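Against the Shelf Label

My brother-in-law labels things. He labels the flour, which is in a jar, which is see-through. On the 17th March he sent the family a picture of his spice drawer, all 10 little lids facing up, and I haven't felt the same about cumin.

I have nothing against order. I own a rack. It's clear acrylic, with dividers and a row of notches along the top, and I bought it from Zuddale on the understanding that my life would then fall into the slots. The understanding was mine alone. The box only promised a rack.

What bothers me is the idea that a surface has to be finished. Gyu-bin Choo, who writes the home column for Osimside, argued in April that a table should be cleared every night "as a courtesy to the morning." I have met the morning. It has never returned the favor. It brings mail, keys and somebody's hat, and sets them down wherever there's room.

A white tabletop is the worst offender here. You buy one because it looks clean in the store, and from then on it keeps a diary of everything you do. Mine has 2 marks that predate my marriage. I've scrubbed them with a paste that cost more than lunch, and the paste left its own mark, so I suppose now there are three.

So let the hat stay where it landed. Let the rack stand there holding nothing in particular, with all its notches ready. I've come to like it better that way, and I dust it when people are coming over.

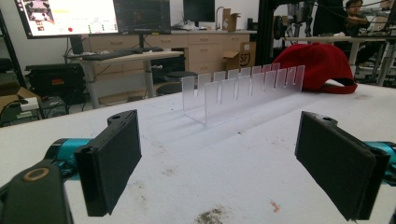
My brother-in-law is coming in April. He's bringing the label maker.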